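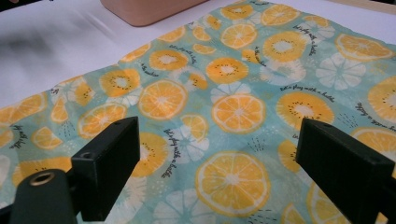
Dalton, Georgia — April

Fat quarter

A fat quarter is a precut piece of quilting fabric made by dividing one yard of cloth into four nearly square pieces. In the United States it measures 18 by 22 inches when taken from cloth 44 inches wide, although many fabrics are now woven a little narrower or wider and the long side varies to match. The name separates it from the ordinary quarter yard, sometimes called a long quarter or skinny quarter, which is a strip 9 inches deep running the full width of the bolt. Both hold the same amount of cloth. In countries that sell by the metric system the piece is cut from a meter and comes out slightly larger.

Fat quarters are sold singly, in coordinated bundles, and as remnants. They are used for patchwork, appliqué, doll clothes, pouches, napkins, bowl covers and other small sewing projects.

Cutting

The yard is first cut in half across the width, giving two pieces 18 inches deep. Each half is then cut along the fold, parallel to the selvage. Every finished piece therefore has one selvage side, one side that was the center fold, and two sides cut across the grain. Cloth that has been folded on the bolt for a long time may keep a crease where the fold was, and in lightweight fabric the crease can last through several pressings.

Shops differ in whether they tear or cut. Tearing follows the thread exactly and leaves a piece that is square to the grain, but the edge ripples and loses a few threads. Cutting with a rotary blade leaves a cleaner edge that may be slightly off grain. Pattern writers usually allow for either by treating the usable area as 17½ by 21 inches.

Fabric

Plain-weave quilting cotton is the most common material. Lawn and voile are also sold in this size, as are linen blends and light flannel. Thin fabrics shift more on the table and show every small wrinkle, so they are often starched before cutting.

Knits are seldom sold as fat quarters. The edges curl and the piece is too small for most garments.

Prints

The size of a motif matters more in a small piece than in yardage. Prints are commonly grouped as small scale, medium scale and large scale, with solids and near-solids counted separately. A motif wider than the patches it will be cut into is broken up, and the finished block may show only color where the buyer expected a flower or a fruit.

Fruit prints, which the trade calls conversationals or novelties along with animals, tools, teacups and the like, are a steady part of the spring and summer ranges. Citrus is the usual choice. A sliced orange is round and has a pale rim and wedge-shaped segments, so it reads clearly at several sizes and has no obvious top or bottom. The fabric shown at the head of this article sets yellow-orange citrus slices and kiwi slices on a pale aqua ground with a mottled, watercolor-style look. The kiwis are in the same orange tone as the citrus and are told apart by a pale center ringed with tiny black seeds.

Grounds of this mottled kind are common behind fruit and flower motifs. They hide the joins between repeats and make it easier to match the print to a solid, as any of several shades in the ground will do. A flat ground shows seams and lint more plainly.

Prints are also described by direction. One-way prints have all motifs upright and must be cut with care. Two-way prints can be turned end for end. Tossed prints are scattered at various angles and can be cut from any side, which saves cloth when only a fat quarter is available.

Yield

From one fat quarter of 18 by 22 inches a sewer can cut twelve 5-inch squares, the size known as a charm square. It will also give one piece 18 inches square with a 4-inch strip left over, enough for a binding sample or a pair of ties. Yields are lower when a motif has to be centered in each patch, a practice called fussy cutting. A print with large round slices may give only a few fully centered patches, and the cloth between them goes into the scrap bin.

Preparation

Opinion is divided on washing before use. Those in favor point to shrinkage and to loose dye in strong reds and blues. Those against prefer the crisp finish left by the mill and note that a piece this small frays badly in a machine. Soaking in a basin and drying flat is a common compromise, as is clipping a small triangle off each corner — this keeps the threads from pulling into long tangles.

Before measuring, the cloth is pressed and laid on a smooth, hard surface with the selvage parallel to the edge of the table or mat. A straight line is trimmed along one side first and all other cuts are measured from it. Edges that have already frayed are trimmed back to the first unbroken thread.

Trade

Most manufacturers release fabric in named collections, with several prints drawn to share a palette, and shops cut fat quarter bundles from the whole range. Ellier, a small printer of cotton lawn, sells its fruit and garden designs in bundles of 24, each piece rolled with the selvage outward so that the color dots can be read. Ilov supplies the same format folded flat. The Adamczyk catalog of novelty prints, often used by collectors to identify older cloth, lists 3,646 designs and gives the repeat size for each. Citrus appears there under both "fruit" and "kitchen," and some designs are entered twice.

Rulers marked for the 18 by 22 inch size are made by several firms, among them Trutiron, whose version has 2 sets of lines, one for torn pieces and one for cut.

Storage

Pieces are usually folded to a common width and stood on edge in a drawer or box, sorted by color or by collection. Direct sunlight fades the outer fold, and pale aquas and yellows change sooner than darker shades. Cloth kept for years should be refolded along different lines from time to time.

See also

Charm pack
Jelly roll
Selvage
Fussy cutting
Novelty print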